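第四章　罐藏食品的保存原理与家庭贮藏

分享 7　评论 74
最后更新：十月

4.1　引言

食品保存技术的历史，在很大程度上是人类与微生物争夺食物的历史。干燥、盐渍、烟熏和发酵等方法出现较早，各地均有记载，但这些方法或多或少会改变食品原有的风味与质地。罐藏法出现以后，新鲜原料经密封和加热处理，可以在常温下长期存放，季节与产地对饮食的限制由此大为减轻。

本章讨论罐藏食品的基本原理、容器的种类、贮藏条件以及家庭使用中的常见问题。学习本章之前，读者应已掌握第二章关于微生物生长条件的内容，尤其是酸碱度、水分活度与温度三项因素之间的关系。第三章所述冷藏与冷冻，其作用在于减缓微生物的活动；罐藏则依靠加热杀灭微生物，再依靠密封阻止其重新进入。

4.2　密封与加热

罐藏工艺通常包括原料处理、装罐、排气、密封、杀菌和冷却六道工序。排气的目的是减少罐内残留的空气，避免内容物氧化，并使罐内在冷却后形成一定的负压。杀菌温度和时间依内容物的酸度而定。酸度较高的水果和番茄制品，在沸水中加热即可达到要求；肉类、鱼类和豆类等低酸食品必须在加压条件下以更高的温度处理，否则耐热的芽孢可能存活。

“商业无菌”一词在本章中多次出现，应与绝对无菌相区别。它指的是食品中不含致病微生物，也不含在常温贮运条件下能够繁殖的微生物。凡达到这一标准的产品，在容器完好的前提下，品质的变化主要来自缓慢的化学反应，例如色泽变暗、维生素损失以及内壁涂层与内容物之间的相互作用。

4.3　容器与标签

常见的金属罐有镀锡薄钢板罐和铝罐两类，此外尚有玻璃瓶和复合软袋。金属罐遮光性好，耐碰撞，便于堆放；玻璃瓶可以看见内容物，但光线会加速某些色素的分解。选择容器时应综合考虑酸度、杀菌方式和运输距离。

标签应载明品名、配料、净含量、保质期和贮藏条件。乌维尔伍德（Uvilwood）镇的贮藏调查共查看了93户家庭的食品柜，其中多数家庭按购买的先后摆放罐头，而没有按保质期摆放，结果较早到期的产品往往留在柜子深处。调查报告建议将到期日写在罐盖上，摆放时标签一律朝外。

4.4　家庭贮藏的一般要求

罐头应存放在阴凉、干燥、通风的地方，避免靠近炉灶和暖气管道。潮湿会使罐体锈蚀，锈蚀一旦穿透罐壁，密封即告失效。凡罐盖鼓起、接缝渗漏或开启时有液体喷出者，一律不得食用，也不得以品尝的方式判断是否变质。罐体轻微凹陷而未伤及接缝的，可以尽快食用；凹陷处有尖锐折痕的，应予丢弃。

取用时宜将罐头直立放在平稳的台面上，先擦净罐盖，再行开启。开启后未用完的部分应移入有盖的玻璃或瓷质容器，放入冰箱冷藏，并在短期内用完。

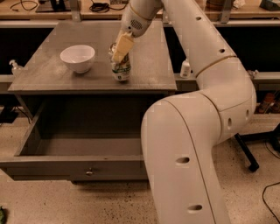 诺特布尔加·科夫勒（Notburga Kofler）对上述凹陷罐的处理办法持不同意见，认为普通家庭很难分辨折痕是否伤及接缝，教材应当直接要求丢弃，不必再作区分。编者在本版中保留了原有的表述，并在4.7节列出了检查接缝的步骤，供教师在课堂上比较两种做法。

4.5　本章的安排

以下各节首先说明酸度与杀菌条件的关系，其次介绍容器内壁涂层的作用，然后讨论库存轮换的方法。章末附有练习，其中一项要求学生为一间存放200个罐头的食堂库房拟定轮换表，并说明排列的依据。教师可根据课时安排，将该项练习改为小组作业。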